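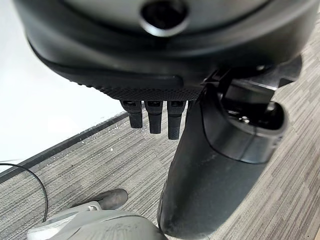

I am teaching in the robotics club of our college since June, and in this time I have changed my opinion about one thing. Before, I thought that students should meet the robot only after they finish the theory. Now I think the opposite, and I want to explain why, because some of my colleagues at Lusden still do not agree with me.

The club has 5 regular members. In the first weeks we had a plan from the old coordinator, Mr. Haddad. It was a good plan on paper: four weeks of kinematics, then simulation, then the machine. Elie Haddad is an excellent engineer and I learned a lot from his notes. But two students left before the third meeting, and one of them told me very politely that she already had enough lectures during the day. I could not argue with her.

So we moved the practical work to the beginning. The task for this term is simple to say: the robot should reach to a piece of furniture, put the hand at the right place and not hit anything on the way. We call the project Varnance. A person does it without thinking while speaking on the phone. For the students it is many evenings.

Hiba Hakim wrote the first motion program in one afternoon and it was perfect in the simulator. In the simulator a desk is a box with a flat top. A real desk has an edge which hangs over, and hinges, and the floor has cables on it. Hiba was a little bit angry with me that day. The next week she came back with a drawing of all the places where an elbow can touch wood, and I have not seen such careful homework in my other classes. 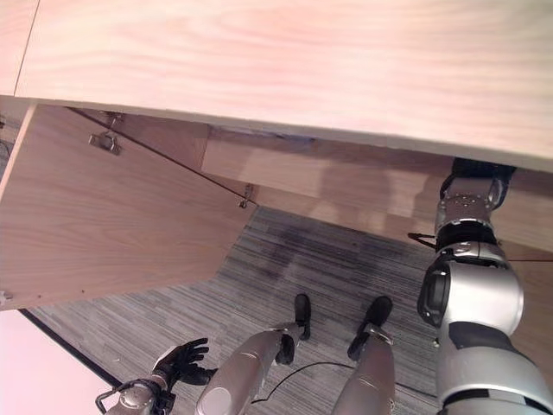 My colleague Jarmo Kuusisto says that this way of learning is slow and it makes bad habits. The students try a number, they look, they try another number. He calls it cooking without a recipe. I respect this argument, and he is partly right. In August we found that one student had changed the same speed limit in 4 different files and did not remember which one was the true one. We lost a full meeting to repair it. After that we made a rule that each change is written in the notebook before the motor gets power, and the notebook is kept in the grey cupboard, not in somebody's bag.

But I do not agree that habits come from touching the machine too early. They come from touching it without a second person. In our club one student has the keyboard and another has the stop button, and the one with the button is not allowed to look at the screen. Ghada Nassar is the best in this role. She has no wish to program at all, she studies accounting, and she has a very good eye for a joint that is going to a strange place.

There is also the question of money. The club receives $1,000 for the year, and a part of this goes for cables and spare screws. When people from the college ask me what they get for it, they expect a trophy. I don't have a trophy. We will not enter the autumn competition, because I think it is too early and the students would spend the time on the poster. I would like the college to be patient with us for one more year, and to judge the notebook. 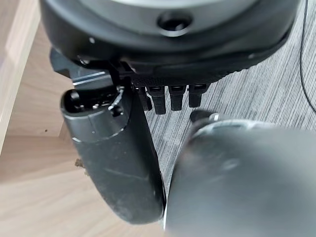 **How much mathematics does a new member need before the first meeting?**

The usual high school level is enough, with some trigonometry. We teach the matrices later, when the student has a real arm in the wrong position and wants to know the reason.

I should add that theory came back to us by itself. Last month Hiba asked Jarmo, not me, for his old lecture about inverse kinematics, and he gave it on a Thursday evening for all of the members. He stayed until the building closed. They had many questions, and most of them were about elbows.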